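How to set up a whiteboard corner that people will put back the way they found it

A rolling whiteboard is the easiest piece of furniture in any shared workroom to love and the first to be abused. Ours arrived in August with two working markers and a clean face. By the end of the month it had a grocery list on it that had survived three meetings, and the markers had gone wherever markers go.

I have since sorted out the corner properly, with advice from Halima Akande, who ran a school library for years and has strong feelings about lids. It takes an afternoon. You'll need a rag, a spray bottle, a tape measure, a small plastic bin and a slightly hardened heart.

1. Pick the spot before you pick the layout

Roll the board to where you think it should live and leave it for a day. If people keep shuffling sideways to get past, it's in the wrong place. We left 138 centimetres of walkway on the desk side, enough for someone with a backpack on to turn around without erasing the budget.

Mind the feet, too. The base of a board sticks out further than the board does, and black metal legs at ankle height have a way of introducing themselves. Point the long side of the base along the walkway, never across it.

2. Clean it like you mean it

Dry wiping a neglected board moves the grey around. Spray, wait two minutes, wipe top to bottom, then go over it again with plain water. For the ghost of old writing, trace over it with a fresh marker and wipe straight away. I didn't believe this either until Hooman Jalali did it in front of me, looking unbearable.

Permanent marker will need rubbing alcohol and a quiet word with whoever was holding it.

3. Throw out the dead markers

Test every one on scrap paper. We had 13, of which four could still manage a line. The rest had been put back in the tray by people who had just discovered they were dead, apparently in the hope of a recovery.

Colours: black, blue, and one red for arguments. Green is a nice idea you can't read from the back of the room.

4. Give the loose stuff a bin

Trays are too shallow and too high, and everything in them ends up on the floor sooner or later. A small open bin at the foot of the board catches the pointer, the spare eraser, the odd cable and whatever else has wandered over. Beige plastic is fine. Ours is a Grallholm I found in the stationery cupboard, and its beauty has never come up.

Keep it small. A large bin becomes storage, and storage becomes a thing people have opinions about. Long items can lean out over the rim, and small round ones will get out and sit by the legs regardless, so have a look down there before you roll the board anywhere.
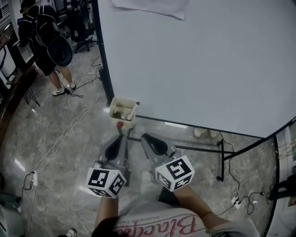

5. Decide about paper

Sheets hung over the top of the board start out crisp and go downhill from there. Allow one at a time. If it's crumpled, copy what matters onto the board and recycle it – Mayu Okabe gives hers a day, then it goes, no appeals.

6. Park the chairs

Anything on wheels drifts toward a whiteboard. Tuck the office chairs back at the desks when you finish, and lock the board's own casters if it has them.

7. Do the two-minute reset

Last person out wipes the board, checks the floor and drops the strays in the bin. We tried a sign. Olumide Ugwu wrote a second sign asking people to read the first. What works is doing it visibly, with a small sigh.

Recent posts
Taming the cable drawer
The Vik shelf, one year on
Desk lamps for people who share desks
What to keep in a stationery cupboard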